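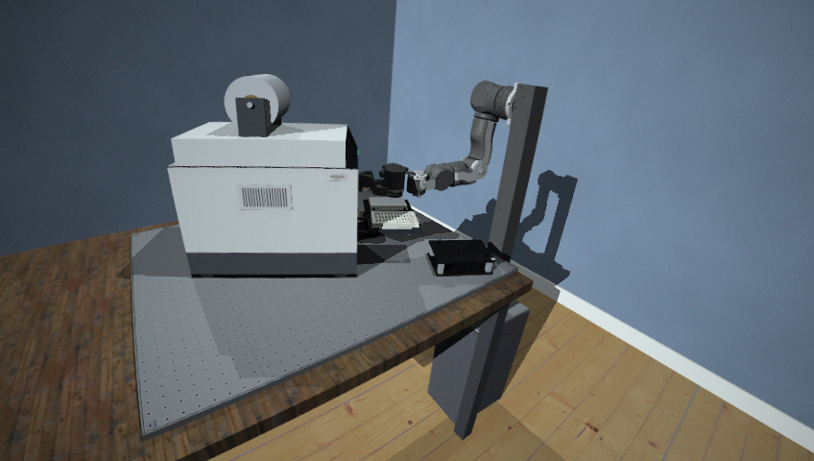
On 2018-08-02, Guvora desk wrote:
> The ministry keeps saying the Plemimitz visit brought in 277 million in
> commitments. I can't find more than 30 million that anyone has signed for.
> Is the rest just letters of intent? And if so why is every paper
> printing the big number in the headline. We have to put something in the
> August note and I'd rather not repeat it blind.

Short answer yes, mostly letters of intent. Typing this between calls so sorry for the mess.

The 277 is everything said out loud during the trip. Includes the Condix plant, which was announced last year too, by the previous minister, same site. I would not count it twice. Also includes the Nurmi port extension, and that one is a loan, not investment. Has to be paid back. Different line in the accounts altogther.

What I'd call firm:

- 30 million, signed, first part of Condix. Land transfer is still open though
- 16 million for the rail spur, budgeted on our side, waiting on theirs

That's it. Anything above that, write "announced" and leave it there.

On the headlines, the press office handed out the total on the plane and the breakdown came two days later as an annex. Most desks had filed by then. I only got the annex after asking twice, can forward if you don't have it. Scanned sideways, page 32 is the one with the table.

One thing I disagree with in your draft. You say the visit "changed nothing" for exporters. Too strong I think. The customs paper they signed in Plemimitz is dull but it does cut one of the inspections at the border, and the food exporters have been asking for that for ages. No start date given. I'd put it in, with the no start date part.

Also pls change "trade deal" in the second paragraph, there wasn't one. Joint statement. Somebody will write in.

Not sure about the exchange rate they used for the total. Looks like the spring one to me, and the currency has slipped a fair bit since then. If anybody on the list has the rate from the annex footnote can you post it, my copy is unreadble down there.

Off to the next call. Will look at the new draft tonight if it's up by then.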